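Jomville Bubble Wrap Roll, Small Bubble, Clear

Home > Packing and Moving > Wrap and Fill > Bubble wrap
Product code: 896
In stock. Order before 3 pm for same-day dispatch.

Clear bubble wrap for glasses, bottles, bowls and other kitchen things that chip easily. Small bubbles bend round narrow shapes better than large ones, so you need less tape at the neck of a bottle or the foot of a glass. The wrap is light enough to cut with household scissors and can be used again if you take the tape off with care.

Most of our customers buy it for packing up a kitchen. Clear the worktop by the sink and lay a sheet over the front edge with the bubbles facing up. Bottles and bowls can then go straight from the basin to the sheet. Dry them fully before wrapping, as damp glass will mark in storage.
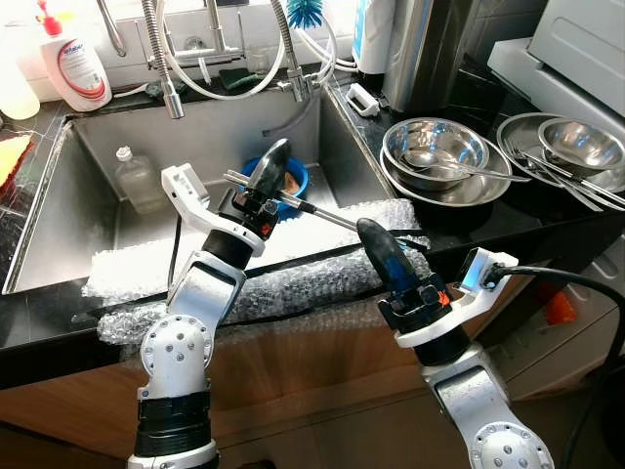 One buyer, Kaewmanee, wrote to say that two layers were enough for bowls but that glass bottles wanted three, with the cap taped down first. Kaewmanee also asked for a wider roll. We do not make one at present, but two sheets can be taped side by side.

Details
Roll length: 15 m
Roll width: 32 cm
Colour: clear
Bubble size: small
Tear lines: none, cut to length

Storing the roll
Keep it upright in a dry cupboard, away from heaters and hot pipes. Do not stack boxes on it. Flattened bubbles give very little protection.

Not suitable for
Direct contact with unwrapped food, or use in an oven or microwave.

Delivery and returns
Sent by Wosen in a paper sleeve. Unopened rolls can be returned within 32 days. For orders of 100 rolls or more, ask for a trade price.

Often bought with
Atetti paper tape
Jomville tissue sheets, pack of 100
Jomville glass and bottle box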